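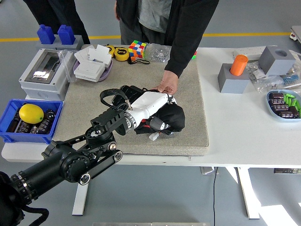
4.2 Grasp Candidate Filtering in Clutter

The planner receives a segmented point cloud from the head camera and returns a ranked list of grasp poses for the two-finger gripper. In the first version of Grelto, candidates were scored on surface normals alone. This worked for rigid items with a clear outline, such as a Rubik's cube or a tape measure, and failed often on cloth, clear plastic bags and anything with a strap attached. Transparent bags return sparse depth, and the segmenter tends to merge them with the surface underneath.

We therefore added a filtering stage between scoring and motion planning. Each candidate is swept along its approach axis against the full cloud, including points labeled as belonging to the target. A candidate is dropped if either finger plate would enter occupied space before closure. Thin loops are handled separately. The segmenter assigns straps and cords their own class, and the filter treats them as soft obstacles with a cost, so that a grasp near a strap is still allowed when no better one exists.

Figure 3 shows the arm at the workspace with the gripper near a handheld device lying on a crumpled black cloth bag. The looped wrist strap rises above the device and falls under the soft obstacle class. The bag is labeled as deformable support, and its height is re-estimated on every planning cycle — a fixed support plane gave approach depths that were too large when the cloth was folded.

The filter was tuned on 2,156 recorded candidates, labeled by two of the authors (Yalçınkaya and Makokha). Disagreements were settled by a third reading. At run time the scorer passes at most 1,000 candidates to the filter, and the 5 best survivors go to the motion planner. If none of them yields a collision-free path, the head camera view is refreshed and the cycle repeats, up to 2 times, before the target is skipped.

Figure 3. Arm and two-finger gripper at the cluttered table. The mat under the bag is treated as part of the static scene model; a person behind the table is handled by the separate safety layer described in Section 4.4.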